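## Standby load in small offices – notes, 30/07/2024

Slide 1. Start with the floor, then the meter.

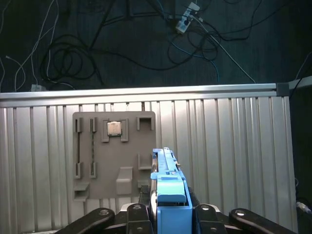 Power strip and cables on dark carpet.

- Define standby: draw with the device switched off but still plugged in.
- Warwood site: 105 outlets metered over 7 nights. Baseline 344 W.
- Slide 2: Pirkon meters log once a minute. Short spikes are lost – say so before the chart.
- Chargers are a small share. Old printers and displays lead.
- Slide 3: annual total, 3,000 kWh. Pause for questions.
- Repeat survey in November. Sepehr Mirzaei has the raw logs.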